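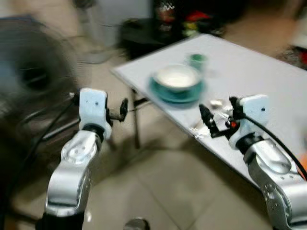
Ye-ji Ji 留言问我，羊毛地毯刚铺下去一个月就不停掉毛，是不是买到次品了，要不要趁早退掉。先别急着退呀！新的割绒羊毛毯头几个月都会掉些浮毛，那是剪绒时留在毯子里的短纤维，我家客厅那块从九月掉到快过年才消停，现在踩上去反倒比刚买时还软和。

吸尘的时候，把带滚刷的吸头换下来，用平吸头顺着绒毛的方向慢慢推，一周2次就够了。我头一回图省事开了滚刷，吸出来满满一盒毛，心疼了好几天。要是看见有一根线头冒出来，千万别拽，拿小剪刀齐着绒面剪平就好（我婆婆拽过一次，拽出一道缝来，到现在还用茶几脚压着）。

毯子卷着运来，四角总爱翘。我的办法是反着卷一卷，放一晚上再摊开，角上压几本厚书。还翘的话，翻过来在背面垫一条微湿的毛巾，熨斗开低温轻轻按几下，晾透了再翻回去。背面带胶的毯子不要熨，只用书压，多等几天也就平了。

防滑垫要比毯子四边各小2厘米，这样边缘能自然垂下来，不容易绊脚。我买的是 Flarine 的毛毡垫，大的那种，自己拿裁缝剪刀修的，剪之前先用粉笔在背面画线，圆毯子尤其要画，凭眼睛剪准歪。

洒了茶或者汤，马上拿白棉布按，从外圈往中间按，别来回搓，越搓印子越大。按到布上不再有颜色，再用布蘸点凉水补按一遍，底下垫高一点让它透气。羊毛怕碱，小苏打和洗衣粉都收起来吧，实在要用就兑一点点羊毛专用洗涤剂，先在角落里试试会不会掉色。

还有，每隔半年把毯子转个方向，沙发跟前那一块踩得最多，晒太阳的那一边也褪得快，转一转颜色就匀了。搬沙发确实累人，我都是趁大扫除那天顺手一起弄。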